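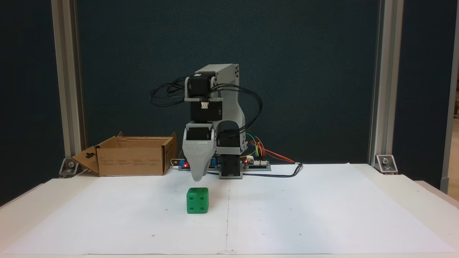

Natanael Teixeira

March, bench notes, paper curl and glue trials (continued)

Picked up at the Stakomow stock again. The last batch of covers was lifting along the fore-edge after a night under boards, and I wanted to know whether the paste or the grain direction was to blame before cutting any more of it.

Stock: Stakomow text weight, cream, bought as long grain. Checked by tearing and by damp strip. Two sheets out of the packet tore cleanly across what should be the short side, so the label can't be trusted. Marked every remaining sheet in pencil on the back, arrow along the grain, before anything else was done with them. Please keep doing this. The arrow goes in the lower left corner, light enough to rub out.

**Paste**

Wheat starch, cooked in the small pot, 1 part to 5 by volume. Strained twice. The second straining caught more than I expected, so the stirring was poor in the first few minutes. Left to cool covered, then thinned by brush until it dropped off in ribbons. Batch A is straight paste. Batch B is paste with PVA, 3:1. Batch C is the Mitau tub glue as supplied, not thinned.

Test strips cut at 149 mm long by 40 wide, pasted to grey board of the same size. Half with grain parallel to the board grain, half across. Pressed between blotters, 7 kg on top, colour of blotter irrelevant but I used the white so staining would show.

**Readings**

Curl measured as height of the highest corner off the glass, in mm, the morning after.

| Batch | Parallel | Across |
|---|---|---|
| A | 1.5 | 6 |
| B | 1 | 4.5 |
| C | 0.5 | 3 |

Grain accounts for most of it. Glue choice matters less than I had argued at the bench last month, and I withdraw the remark about the Mitau tub. It grabs too quickly for full covers, though. I had one strip go down crooked and it would not slide. On a full case there would be no chance of correcting the turn-ins.

Batch A across the grain also showed a slight cockle in the middle third, visible in raking light, gone by mid-afternoon. Not measured.

**Humidity**

Hygrometer by the sink reads 4 points higher than the one over the press. I don't know which is right. Salt test to be done when there is a jar free with a lid that seals. Until then all notes should say which gauge was read. Today's readings are from the press one: 46 at the start, 51 by 3 pm with the kettle going.

**Cloth**

Tried one offcut of the Esteves starched cloth with Batch B. No strike-through. Corners mitred at one and a half board thicknesses, which left a hair of bare board on one corner. Go to two thicknesses for this cloth and trim after.

The Sikuvitz cloth is still unopened. Item 627 on the shelf list, but the list has it under leather, so fix that. Someone has also written 200 sheets against the cream text and there is nowhere near that left.

**Next**

- Repeat B with a 24 hour press and compare against overnight
- Line the inside of a full case with the same cream stock, grain parallel, and see how much of the outward pull it cancels
- Sharpen or replace the blade in the board shear, the last cuts have a burr on the underside
- Salt test on both gauges
- Fresh paste. Batch A smelled sour by the end of the day and I threw the remainder out

Strips are in the flat drawer, second from the top, labelled by batch and direction. Leave the blotters interleaved. The two crosswise A strips have been flexed by hand and are no use for measuring again.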